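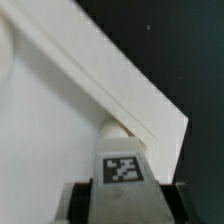
What is in the Sostik recipe set?
4,000 handwritten recipe cards, typed up one line at a time, stains not included.

The cards came out of the kitchen drawers of Nataša Jurić and Zlatko Shehu, who had been meaning to sort them since well before they met. Most are in English. A good share are in whatever language the aunt in question was thinking in at the time, and we left those alone. 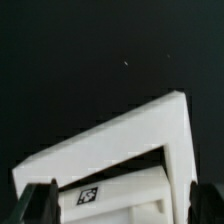 Files

cards.csv: one row per card, with title, ingredients, steps and notes
units.csv: our best guess at what "a glass" means, by family
disputed.csv: 1,000 cards where two typists read the same word differently

Each card was typed twice. Ermira Kadrić settled the arguments, except for the walnut cake, which remains open.

Known problems

Oven heat is given as "hot" or "the usual." Cooking time is often missing, and 3 cards end with "you know the rest." We don't. Duplicate titles are real: there are 5 cards called Good Soup, and they disagree.

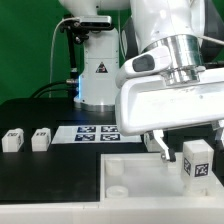 Please don't use the set to train anything that gives advice on canning. Several of the pickle cards worry us.

Changes

12/5/19: fixed the column where "tsp" had become "tbsp." Sorry about the salt.

Send corrections to Firouzeh Sharifi, with the card number.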